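Wrist camera view after gripper swap: fingers sit unevenly, do I re-zero or remount?

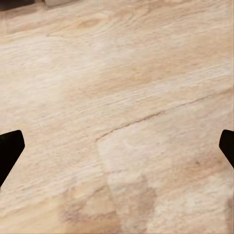

Simulated wrist view, gripper open over bare table

Posted in Cell Setup and Maintenance by Yamuna Chettiar

We run a small pick cell and keep a simulated copy of it for checking programs before they go to the floor. In October the old gripper was replaced with a Plomel two-finger unit. I updated the model and rendered the wrist camera with the gripper fully open. Both fingertips show at the sides at the same height, but more of the left finger is in view than the right. Commanded opening is 100 mm, reported opening in the simulator is 100 mm. The camera mount in the model was carried over from the old gripper.

Is this a finger zero problem or a camera mount problem? I would like to know before I touch the real arm.

Shares: 2

plomel_bench
Camera mount, most likely. If the finger zero were off on a coupled gripper, both fingers would be off by the same amount in opposite directions and the view would stay symmetric. A sideways difference points to an offset between the camera axis and the gripper centerline.

To check it:
1. Close the gripper fully in the simulator and render again.
2. Find the column where the fingertips meet and compare it with the image center.
3. If they differ, correct the lateral offset of the camera frame in the tool file. Leave the tool center point alone.
4. Open to 80 mm and render once more. The fingers should now be even.

Check camera yaw as well. A small yaw error looks much like a lateral offset at one distance and separates from it at another, so repeat step 2 with the fingertip plane at a second depth. On the real arm, confirm the bracket is seated on both dowels before changing any number.

Comments (2)

Ruchti
had the same on ours, turned out to be the bracket. just reload the default tool file

Iltorora_cells
Do not reload the default without saving a copy. It overwrites payload and tool center point along with the camera frame. Export first, then edit the single lateral value. Also, your table texture has a dark seam and blotchy areas between the fingers. Use a plain surface for the closed-gripper render if you find the tip column by edge detection, or the seam may be picked up as an edge.

Comments (0)

Contact | Copyright Zustus Help Community | Back to top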